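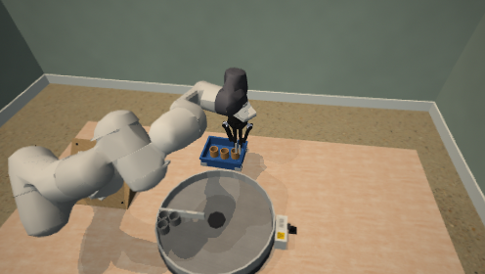

Is a robot arm any use yet for clearing and sorting small stuff?

Posted by tallness_workshop, Jul 9, 2020

We're a small unit doing repairs and small-batch assembly, and a lot of the day goes on dull jobs. Lifting little cups of parts from one place to another, putting them in trays, getting the trays back where they belong. Same at home really, only with mugs. A rep for an outfit called Noltis rang in June and told me an arm could take all of that off our hands. He has since sent over computer pictures of an arm, a round dish and a blue tray, and they look very tidy. The figure he gave for the gripper alone was £890, and then he went vague about the rest.

I'm not against it. I'd just like to hear from people who don't earn commission. Can these things do an ordinary clearing-up job, left alone, in a room where people are working? And does the same go for a kitchen, or is that still years off?

Posted by narnar_repairs

Short version, no, not left alone.

Longer version. We had one on trial for 4 weeks. Picking up a small cup from a known spot was fine once it had been set up. The trouble was everything either side of that. Somebody puts a cup down a bit off its mark, or leaves a cloth over the tray, and you are back to standing beside it. By the end one of us was more or less minding it, and whoever was minding it could have moved the cups.

Look at how bare the table is in what he sent you. Half of it has nothing on it at all. My bench has never looked like that for longer than it takes to make a tea. Also they are renders. A drawn cup doesn't have oil on the outside. I'd want to see the thing running on your own bench with your own bits before I signed anything, and I'd want to be the one who lays the bits out.

Kitchen: forget it for now. Wet plates, odd-shaped lids, cutlery in a heap. A dishwasher is a machine that does a household chore and it manages it by making you do the loading. 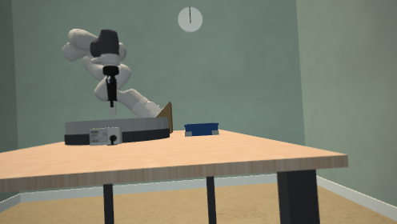 Posted by khokhar_tools

Bit harsh above but mostly fair. I'd split your question up before you talk to him again.

If the job is the same cup going to the same tray all day, an arm can do it. So could a chute, mind you, and a chute doesn't need a software update. Work out whether you have that job. We thought we did, and then we wrote down what the person on the bench did in a morning and it was 26 different little things, most of them done without thinking. Turning a cup to see what was in it. Shoving the tray over with an elbow.

Things I would ask:

What does it do when it drops one? Ours stopped and waited, and it waited all through lunch.

Who sets it up again when the tray changes? If the answer is a call-out, get the price in writing.

How near can people stand to it while it's moving, and who has checked that for your room? A black knob on a control box is no answer. Ask what it does, and how far you'd have to reach for it.

How long per cup, timed by you? Sales films get speeded up and it is not always marked.

Don't go by how close the fingers are to things either. In the view where you see the round platform from the side, the fingertips are over it and holding nothing, so all that shows is that an arm can be drawn there. Gripping a cup, keeping it upright and letting go of it neatly is the part you'd be paying for.

To be fair to Noltis I've not used theirs.

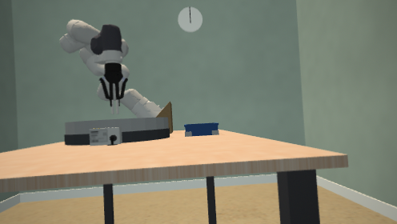
Posted by benchcorner

we got 2 quotes for something like this last year and bought more trays instead. no regrets. labelled the trays, put a lip on the edge of the bench, job takes less time now. my sister has one of those round floor hoovers and she picks up all the socks before it starts so draw your own conclusions

Reply from tallness_workshop

Thanks all. I've asked him to bring it here and run it on our bench with our parts. He wants to know whether we could clear the bench first.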